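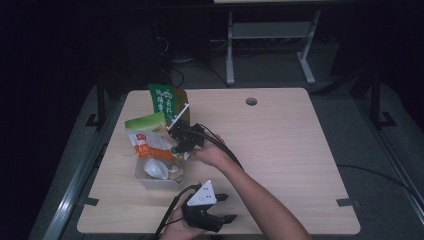
Snack packs in a clear container on a pale oak tabletop.

Section 2: Setting up the Tanoli tin carousel

Read this section through before you wind the toy for the first time. The Tanoli is a reproduction of a lithographed tin carousel from the Vunau range. It is a collector's piece with thin metal edges and small parts, and it is not suitable for young children.

Before you start

Work on a flat, level surface with good light. Spread a soft cloth over it to protect the printed tin. Take off rings and bracelets, which can scratch the canopy.

Check the contents of the box against the packing slip. You should have the base with the clockwork motor already fitted, the center post, the canopy, the riders on their hanging wires, the winding key, and a paper envelope with 2 brass washers. The washers are small and easily lost in the tissue.

Caution: The lower rim of the canopy is rolled, but the inside edge is not. Hold the canopy from the outside only.

Fitting the center post

1. Stand the base on the cloth with the start lever facing you. The lever should point to the left, in the stop position.

2. Drop one brass washer over the motor spindle. It should lie flat against the collar.

3. Lower the center post onto the spindle and turn it slowly clockwise until you feel the slot drop over the pin. Do not press down on the post before it has found the pin.

4. Check that the post stands straight. If it leans, lift it off and look at the washer.

Note: Sets made before September were supplied with a fiber washer in place of the brass one. Both work the same way and can be swapped.

Hanging the riders

5. Place the canopy upside down on the cloth. The hooks are spaced evenly inside the rim, and each one has a small number stamped beside it.

6. Match the number on each hanging wire to the number on the hook. The riders were weighed in pairs at the Pamberg workshop so that the canopy turns without wobbling, and mixing them up will make it run unevenly.

7. Slip the loop of each wire over its hook and close the hook gently with your fingers. Do not use pliers. The plating will crack.

8. Turn the canopy the right way up, holding it by the outside. Let the riders swing free and untangle any that have crossed.
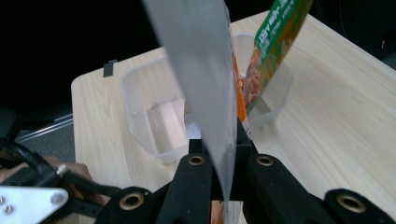 9. Put the second brass washer on top of the center post, then lower the canopy over it. Screw on the finial by hand until it stops, and then back it off slightly. The canopy should turn freely with a light touch.

Winding and running

10. Insert the key in the side of the base and wind clockwise. Stop when you feel firm resistance. A full wind takes a few turns of the key and should never be forced.

11. Remove the key. It will catch the riders if it is left in place.

12. Move the lever to the right. The canopy starts slowly and the riders swing outward as it picks up speed.

To stop the toy, move the lever back to the left. Do not stop the canopy with your hand while the motor is running – this puts a strain on the first gear and is the most common cause of repair.

Caution: Never turn the key counterclockwise. If the key will not turn in the winding direction and the motor does not run, see Section 4.

If the carousel wobbles

Check the level of the surface first, then the order of the riders. A slight sway at low speed is normal. If the wobble gets worse as the canopy speeds up, one of the wires may be bent. Lay it against a ruler and straighten it between finger and thumb.

The music movement

The musical version is fitted with the Avance movement, which plays only while the canopy is turning. The comb is tuned at the factory and must not be oiled. If the tune sounds slow near the end of the run, the spring is almost unwound.

Resting the spring

Let the motor run down fully before you put the toy away. A spring left wound for months will lose some of its strength.

Replacement parts

Washers, keys, and hanging wires can be ordered separately. Quote part number 137 for the key and part number 200 for a full set of wires, and give the number stamped on the underside of the base. Canopies are sold only with their matching riders.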